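Conservación de libros ilustrados y carteles en el hogar

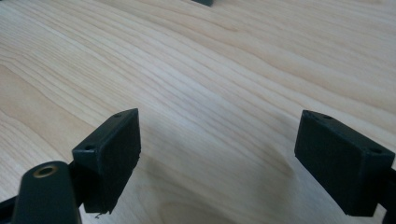 Superficie de madera clara, lisa y de veta ondulada.

Los libros de gran formato se guardan en horizontal, en pilas de 2 ejemplares como máximo. Para consultarlos, apóyense sobre una mesa limpia y sin restos de cera.

El polvo se retira con brocha suave, desde el lomo hacia el corte - nunca al revés. No se empleen paños húmedos ni cinta adhesiva en las páginas rasgadas.

Los carteles sueltos se conservan en carpetas de papel sin ácido, que admiten hasta 10 láminas. El modelo Kasoden dispone de solapas interiores.

Conviene revisar las estanterías en septiembre y ventilar la sala a primera hora de la mañana.

Textos: Jarmila Vrabec.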